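Swapping the Processor in an Older Workstation

If you have an old tower that still does its job but feels a bit slow, a different processor can be a lovely afternoon project. Take your time, make some tea, and shut the machine down and unplug it before you touch anything inside.

Lay the case on its side and take the side panel off. Open the retention lever, then swing the metal frame up on its hinge so the socket is clear. Keep the new chip level when you bring it over, and let it settle without pushing.
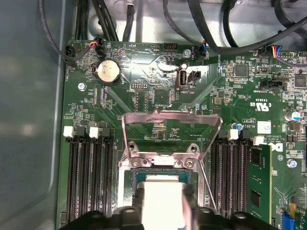
Bit-na Ji: I always turn the chip the wrong way round first. Finding the little triangle on the corner before I pick it up saved me a lot of fretting.

Good advice, and I'd add one more thing - read the markings before you start. A Xeon E5-1630V3 says so right on its metal lid, along with 3.70GHz, and you'll want to check that against the list of chips your board supports. Hold it by the sides and keep your fingers off the gold contacts.

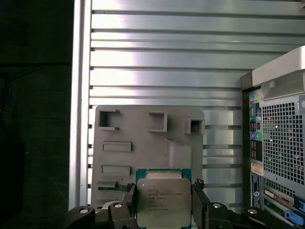 Nirketum Workshop Notes, No. 49

Once the chip is seated, lower the frame and bring the lever back down. It takes a firm press, so don't be alarmed. Wipe the lid clean, put on a small dab of fresh paste, and fit the cooler, tightening its screws a little at a time in a cross pattern.

Before closing up, look over the drive and power cables and tuck away anything that might reach a fan.
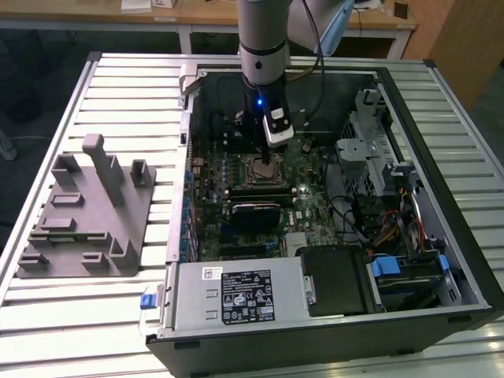

Filed under: Desktop Repair

Put the panel back on, plug in, and go straight to the setup screen to see whether the new processor is listed by name. If the screen stays dark, unplug again and reseat the memory first - it's the easiest thing to try.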